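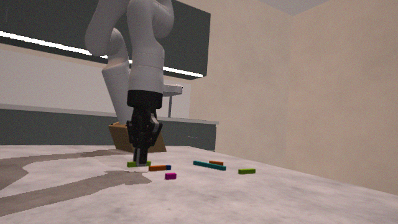 House rules for the simulator

5/4/24

My boss, Dwight MacLeod, believes a rule isn't real until it fits on one page. So I spent most of the week getting our block-picking rules down to one page, and then another day arguing over the font.

The old version ran to 6 pages and had been started by someone at Okafor who clearly billed by the adverb. It told us to "carefully and appropriately" reset the arm. I have yet to meet an arm that does anything appropriately.

What survived:

Write down the random seed before you press run. After is too late, and "it was a good one" is not a seed.

A grasp counts when the block is off the table and stays off for 2 seconds. Touching it doesn't count. Neither does squeezing it with feeling.

Log the failures. We have 2,126 runs on the Jamness build, and last October I found that 576 of them had no result at all, just a blank where somebody's pride used to be. Blank now means fail. Complaints dropped off quickly.

Don't move the blocks to help. I know it's only a mouse drag. I know the little one was at a mean angle. Leave it.

Same speed limit in the simulator as on the real arm. This one got the most grumbling, mainly from the people who like watching it whip around at a rate that would put a real gripper through the drywall - and then wonder why nothing transfers.

Dwight wanted a line about naming files. We tried the Gardale system for a while, but it gave us names longer than the logs. For now it's date, seed, initials. If your initials match someone else's, work it out between you.

The page goes up next to the Fuveck machine tomorrow. I'm still not happy with the font.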